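1st January

Started the year on the small items, as agreed with Salvador Vieira in August and then left alone by both of us. The rule is that everything kept must have a standing place, and the place must be open at the top. Drawers are excluded. Things go into drawers and come out as duplicates, and I have bought the same comb 4 times.

Today was the hairbrush and the mesh pen holder. The brush is top-heavy. Most of the weight sits in the oval head, so it leans wherever it is put. Handle down is the only sensible way to store it. Head down bends the pins and blocks the cup for anything else.
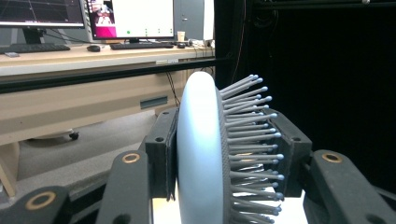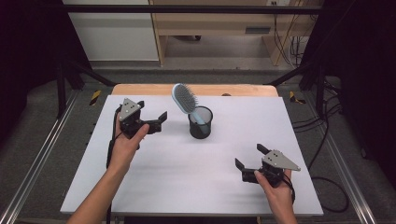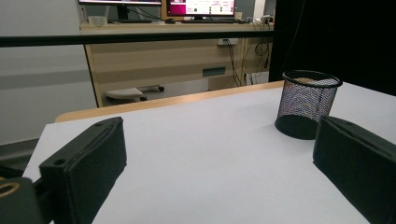 The pens from that holder are now in a Morais tin, which is too short for them but will do until the shops open. I would like a second mesh cup of the same type, with a wider base if such a thing is sold. Beatriz thinks a glass jar would be heavier and cheaper. She is probably right about the weight — I have not compared prices.

Still to place: nail scissors, the sewing kit, two chargers, the Petinov tape measure. The tape measure has a clip and could hang, so I may give it a hook by the desk. Ilídio Baptista wants his stapler back before I assign it anywhere.

Stopped at dusk. Soup, then accounts. Paid Grernex 148 and filed the receipt.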